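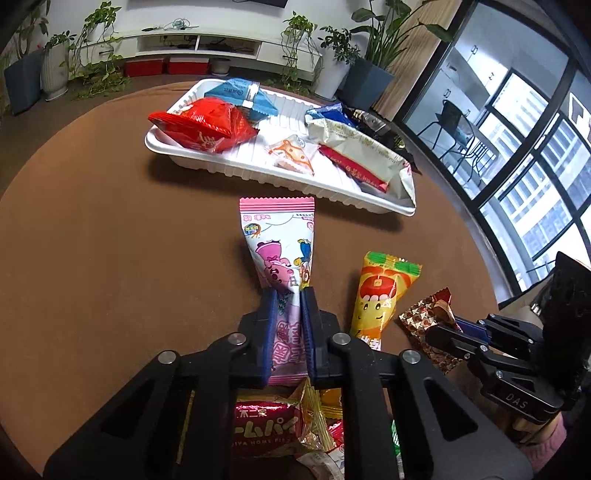
Figure 2. Snack-sorting station during the open day.

4.2 Open-Day Collection

The open-day sessions were used to test whether the collection protocol holds up outside the lab, with visitors watching and with objects that had not been screened beforehand. Two Filtis hand-held grippers were available at one round table. The task was to move wrapped snacks between the tabletop and a white ribbed tray. Thin packets were pinched at the lower half, as with the pink-and-white packet between the blue pads in Figure 2, which leaves the upper panel free and keeps the printed side exposed to the wrist view. Packets with crimped ends were not treated as a separate class. The sessions ran on Saturday and yielded 3,080 episodes, of which 2,351 passed the Tundach filter. Most rejected episodes were removed for tracking loss - usually at the start of a reach - and the rest for missing gripper width values.

Object placement was left to the operators. Loose piles in front of the tray were allowed, including piles in which packages leaned on one another. Such layouts are harder for the Ishida segmentation model than single items on a plain cloth, as glossy film and overlapping prints tend to merge into one mask. Episodes were therefore labeled by layout (single, row, pile) before training. An approach with the fingers spread wide was recorded as the start pose.

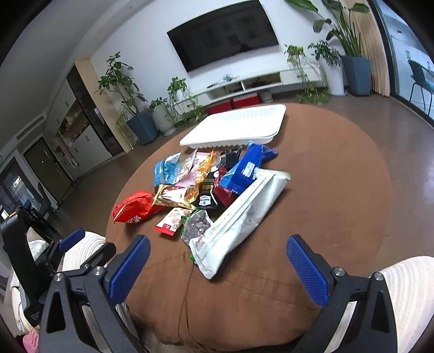
4.3 Policy Training

The Itach policy was trained on the filtered episodes with 7 random seeds. All other settings follow Section 3.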